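Dunstan (gossip column)

Dunstan was a celebrity gossip column written by Nermina Kolev and carried by the entertainment site Gavus. It covered film and music couples, vacations and birthday parties. Each entry ran to a limit of 300 words. 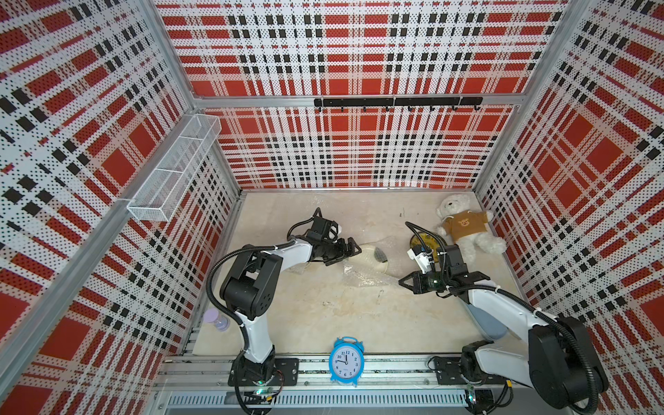 The column first appeared in February as a weekly email to 1,416 subscribers. Gavus took it over after 9 issues and dropped the reader letters. Its rival Bamau ran a similar feature under several writers.

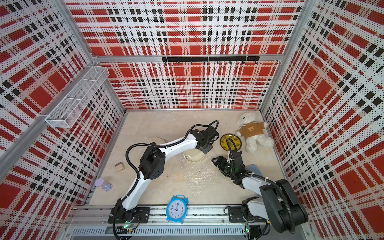 Kolev's entries were sorted by subject and kept in the Faminik archive, which holds 2,000 items. Party reports make up the largest group and are tagged by decor, with terms such as "floral" and "tartan." The last of these refers to a pattern of red squares and white bands, as on the walls of the booth shown. Entries without a confirmed source are marked "rumor."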